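Fotville Path Services newsletter
Equipment planning: where the night robot stands in next year's budget

The equipment plan for the coming year goes to the board with one large line in it, and several members have asked for the figures before the meeting. The line is for a second path inspection robot, to run at night on the same routes as the first one. What follows is what we know so far and what is still open. Figures are in dollars and were checked on April 21, 2020.

What we have now

The first machine came to us on lease from Koskela. It drives a set route on the paved paths after dark and records as it goes, and in the morning one of us goes through the recordings and writes up anything that needs a crew: lamps out, branches low over the pavement, leaves building up along the edges, cracked asphalt. The lease costs $899 a month. That covers the machine, the charging dock, software updates and one service visit each quarter. It does not cover tires, replacement lens covers or damage from curbs, and we have paid for all of these at least once.

Before the lease, night checks were done by two people in a truck. They covered the path network once every two weeks in winter and less often in summer. The robot goes out on 44 nights in a normal quarter, which is the number of nights we booked with the monitoring desk. It could go out more often, but someone has to be on call while it is moving, and those hours are a separate cost. Anyone comparing the lease to the old truck budget should add the on-call hours in, or the comparison comes out wrong.

Buying or leasing the second one

We asked for quotes from Koskela and from Timlow. Koskela would add a second machine to the present lease at the same monthly rate. Timlow sells outright and offers a service plan on top. Their machine is heavier and has a larger battery, and it would need a wider door on the equipment shed. The shed work is not in their quote. Our own estimate for it is in the building section of the plan, and it should be read together with the equipment line.

Ívar Riis, who keeps the equipment schedule, favors the lease for one more year. His reasoning is that the first machine has not yet been through a full winter with us, and we do not know how the battery will hold up. In March we had several nights when it came back to the dock early on low charge. Koskela replaced one battery pack under the service terms. If we had owned the machine, that pack would have been ours to pay for.

The argument for buying is that the lease payments add up, and at the end of them we own nothing. Past the fourth year, on our figures, owning is cheaper if the battery is replaced only once. If it has to be replaced twice, the two come out close to even.

Cameras and light

The part of the quote that caused the most discussion is the camera package. Both suppliers offer a standard set and a low-light set. The low-light set adds $300 per camera from Koskela. Timlow includes it in the purchase price but charges for calibration.

Our paths are uneven for lighting. Some stretches have lamps close together and others have long dark sections between them. A camera that copes well in the dark can still wash out when it looks toward a bright lamp, and the verges are often where the reportable items are. We want both suppliers to run a demonstration on our own route before we sign for either set. Zurkalex, who do our data storage, have also asked for sample recordings so they can work out how much space a second machine would fill.

The present machine on the path at night:

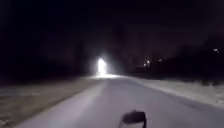
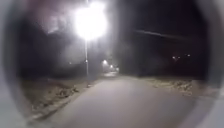
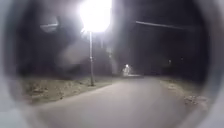 Storage is the smaller of the running costs, but it grows every month unless we delete things. At present we keep all recordings for 73 days and then keep only the clips attached to a work order. With two machines we would either shorten that period or move to the next storage tier. The draft budget assumes the next tier. Members who would prefer a shorter period should say so at the meeting, as it would take a noticeable amount off the total.

Other items on the same line

A spare set of wheels and tires. We waited nine days for the last set, and the machine stood in the shed the whole time.

A second charging dock. Two machines can share one dock if their runs are staggered, but then neither can go out early in the evening with a full charge after a late run the night before. The draft includes the second dock.

Electrical work in the shed. The present circuit will carry one dock and the lights. An electrician has looked at it and recommends a separate circuit for the second dock. We have one written quote and are waiting on another.

Training. Only two people are signed off to take over the controls remotely. We would like four. Koskela runs the course at their own site over two days, and travel is extra.

Insurance. Our insurer needs the weight and top speed of any machine before giving a price. The first one is covered under the general equipment policy. The Timlow machine may need its own policy because of its weight, and we have asked for this in writing.

What happens next

The board will be asked to approve a ceiling for the line, without choosing a supplier. The choice would follow after the demonstrations. If the ceiling is not approved, the first lease continues as it is and the route stays at its present length.

The full spreadsheet is at the office and can be sent on request. Questions about the quotes should go to Ívar Riis. Questions about the shed should go to the building group, who meet the week before the board does.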